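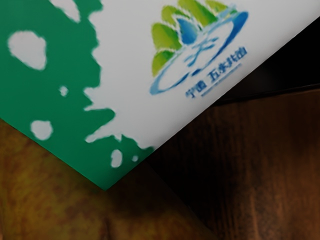 The damp patch on the north wall of my basement in Drevley has been on record since the start of January, and I now have 364 daily readings of it. One day in May is missing. The first thing I had to settle was what to measure. Patch area was the obvious choice, and it was a poor one, for a reason that applies to any irregular region. An outline like the one between the green and the white up top, with shallow scallops in one stretch and sharp notches and rounded bulges in another, can be traced by two careful people and come out with two quite different lengths. The area is more forgiving than the length, but a damp patch also has no sharp edge. It fades. I tried tracing mine in pencil for a while, and the drift between my own tracings on the same evening was larger than the change from one week to the next. So I gave up on the outline and went to fixed points.

There are 4 points, marked with a dab of enamel next to each so that the paint doesn't affect the reading. A and B are low on the wall, near the floor joint. C is at chest height in the middle of the patch. D is at the same height as C but well away from it, on wall that has always looked dry. D is the control. I should have had a second control on the south wall and I'll add one.

The instrument is a Nustosby pin meter, the cheap one with the gray case. It's calibrated for softwood, so on masonry the number it shows is not a moisture content in any sense. It is a number that goes up when the wall conducts better. Salts also make a wall conduct better. For this reason I don't compare A with C, or my wall with anyone else's wall. I compare A in May with A in December, using the same meter and the same pin spacing, with the pins pushed to the same depth as well as I can manage. The pins go in beside the previous holes, never in them, and I wipe them with alcohol every Sunday. I replaced the battery before it was flat, took readings with the old one and the new one back to back, and saw no step.

Air temperature and relative humidity come from a logger on a shelf bracket in the middle of the room, away from the wall and the furnace. It writes a value every ten minutes. I also have one outside under the porch roof. Both sat side by side in a sealed container with a salt slurry for a weekend before I started, and the outside unit got an offset of 2 points as a result. I put the offset in the spreadsheet and left the device alone. If you change the device, you will forget that you did.

The hypotheses were as follows.

1. Rain getting in through the wall from the yard side.
2. Ground moisture rising from the footing.
3. Condensation of room air on a cold wall.
4. A leaking pipe.

The pipe was ruled out first. I shut the main off before going to my sister's for a long weekend, and the meter dial read the same when I got back. The only drain on that side belongs to the downspout. Skaseck came and ran water through it with dye, and none showed inside. Their invoice says "line sound, clean-out recommended." I did the clean-out myself and got a bucket of maple seeds and grit.

Condensation is the one most people in old houses get wrong, me included. My previous habit was to open the basement windows in the first warm week of the year and leave them open until fall. That feels right, but the arithmetic is against it. Warm outdoor air in summer can hold a lot of water, and when it comes down and touches a wall that is still at ground temperature it may well be below its dew point. What matters is the dew point outside compared with the surface temperature of the wall inside. Relative humidity outside tells you very little by itself.

I computed dew point from the two loggers with the Magnus formula, which is good enough over household temperatures, and read the wall surface with a contact thermocouple taped at C under a scrap of foam. I'd warn against using an infrared thermometer for this unless you know the emissivity of the surface and can keep the spot small. Mine disagreed with the thermocouple by enough to change the answer on a marginal day.

From late spring through the end of summer, the outside dew point was above the wall temperature on a great many afternoons. On those days C went up by evening and A and B followed more slowly. D went up too. That is the part that convinced me. If the water was coming through the wall at the patch, D had no reason to move. D is dry wall, and it moved with the air.

The windows stayed shut for the rest of the summer, with a dehumidifier running on a humidistat and draining to the laundry sink. C and D came down and stayed down. A and B came down only part of the way.

That left A and B. I plotted both against rainfall, using totals from a gauge on the fence, and there was nothing on the same day. There was also nothing the next day. When I shifted the rain series by 4 days the two lines started to look alike, and they kept looking alike through the wet stretch in fall. I don't want to make too much of a correlation I found by sliding one series along another until it fit. With enough sliding, something always fits. But the lag was the same at A and at B, and there was no such lag at C or D at any shift I tried, and a slow path through soil to the base of the wall is a plausible reason for a delay of that size.

Leopold Pichler, who had a house of the same age and layout on Oakley before he moved, asked me by email whether I had looked at the grade outside. I had looked at it in the sense of standing on it. I went out with a straightedge and a level, and the flower bed along the north side falls toward the house. Not by much, but for its whole length. Previous owners had evidently added soil and mulch over the years until the bed was higher at the border stones than at the wall. Leopold also pointed out that the splash block under the downspout was in backward. It was.

I regraded the bed in October, took out the mulch, and turned the block. Since then there has been less rain than in the same weeks before, so I can't say much. A and B are lower. They'd be expected to be lower. I need a wet spring to separate the two, and I would rather wait for one than claim it.

A few notes for anyone doing something similar. Take the readings at the same time of day; I use early evening, before the furnace has been running long. Write down the bad ones. I have a run in early March where I had the meter on the wrong scale, and they are still in the file with a flag in the last column. Don't paint anything during the year. I had a can of waterproofing paint on the shelf the whole time, bought before any of this, and if I had used it in January the readings would be worthless and the bed would still slope the wrong way.

The foil test, where you tape a square of foil to the wall and see which side gets wet, gave me water on the room side in July and nothing on either side in November. It agrees with the rest. I'd still do it first next time, as it costs nothing and takes a couple of days.

The white crust near the floor joint is efflorescence. It brushes off, and it has come back once since October, thinner. I weighed what I brushed off both times on the kitchen scale, but the scale isn't fine enough for the second weighing to mean anything.

Today is 30th December and the last reading of the year goes in tomorrow evening. I'll keep the same four points and the same columns for next year and add the south wall as E. The spreadsheet is available if anyone wants it, flags and all. Column H is a mistake and should be ignored.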